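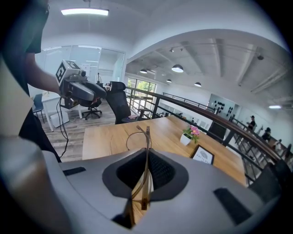

Black short sleeves, arm stretched out.

Elent Everyday Tee Review: Six Months of Wearing the Same Shirt

I am not a clothes person. I own one nice jacket, and everything else in my closet is there because it was on sale or somebody left it at my place. So when my cousin Raili Ahonen told me I should spend real money on plain T-shirts, I laughed at her and changed the subject. Then I went home and counted the holes in the one I had on.

The Elent Everyday Tee comes in a pack of two for $70. Yes, I know. I got one black and one navy, I've had them six months now, and I have opinions!

Ordering and Sizing

The site is fine, a little slow, and it wants your email before it will show you the size chart (why?). I'm between a medium and a large in most brands. The chart said medium, and the reviews, all 988 of them, mostly said to go up a size. I read way too many of those, lying in bed past midnight, and ordered the large.

Large was the right call for me. The shoulders sit where they should and there's enough length that I can get the cereal off the top shelf without showing my stomach to the kitchen. If you like things snug you'd be okay with the medium. My old Kodidis shirts were sold as a large too and fit like a pillowcase, so don't go by the letter on whatever you're wearing now.

How It Feels

Heavy. That was my first thought when I took it out of the bag, and I worried I'd roast in it. In June I did, a bit, walking home from the bus with groceries. Indoors it's great. The fabric has some body to it, so it hangs straight down instead of sticking to you, and the inside is soft in that slightly fuzzy way.

The collar is my favorite part. Every cheap tee I've ever had turned into bacon around the neck after a couple of months, all wavy, and these still lie flat. I don't know what they do differently. The stitching looks thicker there, maybe that's it.

Sleeves are where I'd complain. They're a touch wide on me, and when I lift my arm to paint a ceiling or wave at someone there's a good amount of air moving around in there. Nomvula Mnguni, who I share an office with and who has proper arms from swimming, tried on my navy one over her tank top and said the sleeves were perfect. Okay then! She ordered a pack for herself before lunch.

Washing

I do cold wash and I hang things when I remember to. When I don't, they go in the dryer with the towels. The navy has been through the dryer a lot more than the black one and it's a little shorter now, nothing dramatic, but hold them up side by side and you'll see it.

Color is the thing I was most curious about. The black has held up really well. The navy started out very dark, so dark that I kept grabbing the wrong one in the morning, and now it has faded just enough that I can tell them apart before I put the light on. I count that as an improvement. No pilling on either, except a rough patch on the side of the black one where my bag rubs.

Lint, though. Oh boy. If you have a pet, or a blanket, or have ever walked past a pet or a blanket, get a roller.
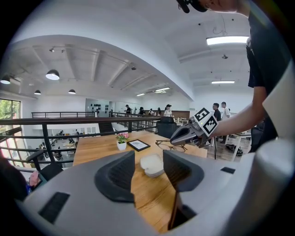

Compared With the Pasichnyk Tee

I had a Pasichnyk tee for a while, a gift, and it's the closest thing I can compare to. It's thinner and stretchier and nicer to sleep in. For hot weather I'd pick it every time. But it got see-through at the elbow-leaning spots on the front (I lean on desks a lot, okay), and the hem started rolling up like a window shade. It's a rag now, and a pretty good one for the bike.

Raili swears by Zirirard, which I haven't tried. She says the necks are tighter, and I hate a tight neck, so that's probably where we part ways.

Would I Buy Them Again

Yes, but I'd wait for a sale and get two black ones. If yours start twisting at the side seams, write to them. One of Nomvula's did, and they mailed her a new shirt and let her keep the twisted one, which she now wears for gardening.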